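Week 3 handout: from "I can see the bowl" to "go there"
Notes to go with the lab, by Inês Teixeira

Before anything else, the housekeeping. The lab machines now have the new Jetus build on them, so if you made a workspace in January, delete it and start over. I know, I know. The old one will compile just fine and then give you joint limits from last year's arm, and Duarte lost an entire afternoon to that (sorry, Duarte, it had to go in the notes).

Last time we got as far as the camera model. Today I want to get you from a bunch of pixels to a pose the arm can move to, and then on to what the controller should do once it's close. We're using the kitchen task in simulation, with the wrist camera only. You can turn the overhead camera on at home if you like, but please leave it off for the assignment!

1. What the wrist camera gives you

The wrist camera rides along with the hand, so the gripper is always in the same place in the image and the world slides around behind it. That's lovely for one reason: whatever the camera sees between the two fingers is a pretty good hint about where a grasp would land. It's also a pain, because every single thing you measure is in the hand's coordinates and goes stale the moment the hand moves. Stamp your measurements. Please. If you take a detection from one step and the arm pose from a later one, you'll get a target that drifts away as you chase it, and you'll blame the planner.

Have a look at the bowl lying on its side over on the left, above the left finger. A person gets it right away. Your segmenter has to cope with a pale bowl on white marble, and with veins that are far darker than most of the thing you want. A plain brightness threshold will happily hand you a vein as your "object." Bernardo tried one in the review session and got a beautiful mask of a crack.
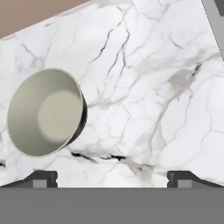
2. Three things to do before you plan

First, mask out the gripper. It doesn't move in the wrist image, so you can make the mask once with the fingers open and save it (make another one for closed fingers). Skip this and the depth code will decide there's a big flat obstacle right in front of you.

Second, fit the rim and leave the rest of the bowl alone for now. The rim is a circle in 3D, so you get an ellipse in the image, and the ellipse gives you the tilt. Well, it gives you two tilts, and you need depth or a second view to pick one. Use the RANSAC version with 200 iterations. I tried 50 and it was fine until the rim ran near a vein, and then it was awful.

Third, build your grasp candidates around the rim. Each one is a hand pose with one finger inside the wall and one outside, facing each other across it. The starter code samples 80 of these and throws away the ones that put a finger through the counter. Yours should also throw away any where the arm can't reach, and that's the part you're writing. Call the inverse kinematics solver, check that it came back with an answer (it returns a flag, read the flag!), and only then score the candidate.

3. Getting close

Now for the bit everyone rushes. Once the hand is near the bowl, the picture changes a lot. The rim stops looking like a tidy ellipse and turns into a tall arch, with the left side of it outside the image. The ellipse fitter from section 2 will still give you numbers at this point. Don't trust them.

What you can use is the short piece of rim that passes between the fingers. With the left finger over the inside of the bowl and the right one just past the rim over the marble, there's really one quantity to servo on, the sideways offset of that piece of wall from the middle of the gap. In the view I've put in for this section the wall sits nearer the right finger, so the hand should shift a bit to the right before you even think about closing.

Keep the gain small. Adelino's rule is to halve whatever you first picked, and I've never regretted following it. Run the correction in the hand frame, clamp the step size, and stop once the offset stays under your tolerance for several frames in a row. One good frame can be luck.

And don't close on the image alone. A wrist view can look perfectly lined up with the fingertips still above the rim, so check the depth at the rim against the fingertip position. Margarida's version of the assignment does this in two lines, and I'll show it in class if she lets me.

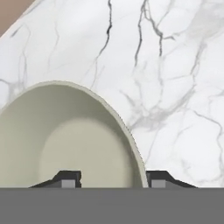
Usness, July 2023

For next time: hand in your reachability filter and a plot of the sideways offset over time, for one run that you liked and one that you didn't. I learn far more from the second plot, so don't pick a boring one. The log viewer is in the tools folder, and the one you want is called Vomeck (the other one still opens, but it drops frames without telling you).

If your planner times out, turn on the debug flag and look at how many candidates are left after filtering. Zero means your camera-to-hand transform is probably upside down. I've done it too.

Reading: the servoing chapter in the course pack, up to the part on the image Jacobian. You can skip the stability proof for now, we'll do it on the board together.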